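How to Plan Your Revision for a Multiple-Choice Law Exam While Working Full Time

Many candidates write to us with the same problem. They have a job from nine to six, they have bought the books, and they do not know in which order to open them. In this tutorial I explain the method we teach at Omance to our evening group. It was made for foreign-qualified lawyers who prepare for a transfer exam in a second language, but a domestic candidate can follow it also.

You need the official syllabus of your exam, a calendar, a question bank and one notebook. A second notebook is not necessary.

Step 1. Cut the syllabus into small pieces

Print the syllabus and read it one time without writing anything. Then take a pen and draw a line after each topic that you could study in one evening. "Contract" is too big. "Offer and acceptance" is good. "Remedies for breach" is usually two pieces, one for damages and one for the rest. For the exam most of our candidates take, this gives about 100 pieces.

Write next to each piece one letter: K if you know it from your home jurisdiction and the rule is similar, D if you know it but the rule is different, and N if it is new. Please be strict with the letter D. Lawyers from civil law countries often put K next to consideration or trusts, and then they lose easy marks.

Step 2. Put the pieces in the calendar

Start with the N topics, then D, then K. Give an N topic two evenings, a D topic one evening, and put two K topics together in the same evening. Leave one evening each week completely free. You will need it when a meeting runs late or a child is sick, and if nothing happens, you can sleep.

Do not study the same subject for more than three evenings in a row. I prefer to mix property with criminal practice, for example, as the two have very little in common and you will notice faster what you have forgotten.

Step 3. Study one piece in ninety minutes

For the first forty minutes, read the chapter and the statute sections together. Keep the text of the law open – a summary is not enough, and exam writers like the words of the section itself.

In the next twenty minutes, close everything and write the rule from memory in your notebook. Write it in English even if you think in another language. The grammar can be bad, but the legal terms must be exact.

Use the last thirty minutes for questions on this topic only. Fifteen questions is a good number for this time.

Step 4. Keep an error log

For every wrong answer, write three things: the topic, the rule in one sentence, and the kind of mistake. We use four kinds: did not know, confused two rules, read too fast, changed a correct answer. After a month, look at which kind comes most often. If you read too fast, more textbooks will not help you. You should practice with the facts covered, and read the last line of the question first.

The question bank we use, Bimance, has 1,123 questions in the current edition, and 249 of them are long ones with a client scenario. Save the long ones for the last six weeks. If you use the Salard workbook instead, its long questions are at the end of each part, so the same advice applies.

Step 5. Sit full mock exams

Begin mocks six weeks before the date, one each weekend. Do them at the same hour as the real exam and on a desktop screen, as you will have at the test center. Many candidates practice only on the phone, in the train, and then find the long scenarios tiring on a monitor.

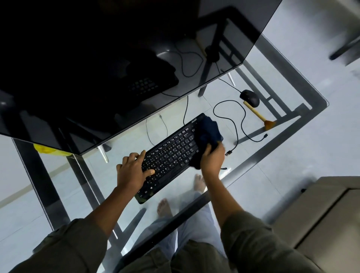 A monitor on a glass desk.

Put the phone in another room, set a timer and do not pause it. When the time is over, stop, even if you have questions left. Mark the answers the next day and copy the mistakes into your error log the same evening.

Step 6. The last week

No new topics in this week. Read the error log from the first page to the last, then again only the entries marked "confused two rules". Check your identity document, the spelling of your name in the booking and the travel time to the center. Candidates with letters such as ń in their name (Szczepańska is one we have seen on our own lists) should ask the center in writing which spelling must be used at the door.

Last updated: Tuesday, July 6, 2021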